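The Flundbridge Kitchen Robotics Club

The Flundbridge Kitchen Robotics Club is an after-school student club in which teenagers teach a small robot arm to do everyday kitchen chores. It was started by Pascal Rothe, a shop teacher with a great fondness for cooking, and it has grown over the years into a lively group of 16 members who meet each afternoon at 3 and, more often than not, stay until somebody's parent comes looking for them.

Activities

Most of the school year is given over to a long project the students call Kosby, in which the arm learns to pick up spoons and other utensils and put them away. Members take turns guiding the gripper by hand while a small camera at the wrist records each try, and by December the club had saved 3000 of these recordings (a figure the students are very proud of!). Slotted spoons are an old favorite for practice, and so are long, slim handles, which the two fingers have to close on from either side. The utensils are laid out in a new arrangement for every round, sometimes side by side and sometimes overlapping, so that the arm doesn't simply learn one spot on the counter by heart.

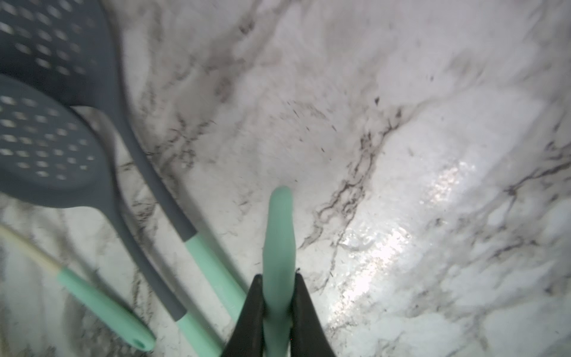

Benedetti Cup

Each spring the club enters the Benedetti Cup, a friendly contest among student teams in which robots set and clear a kitchen counter against the clock. Its best result so far is 700 points, earned with an older program named Numeck, which younger members still like to bring out and run on open house nights.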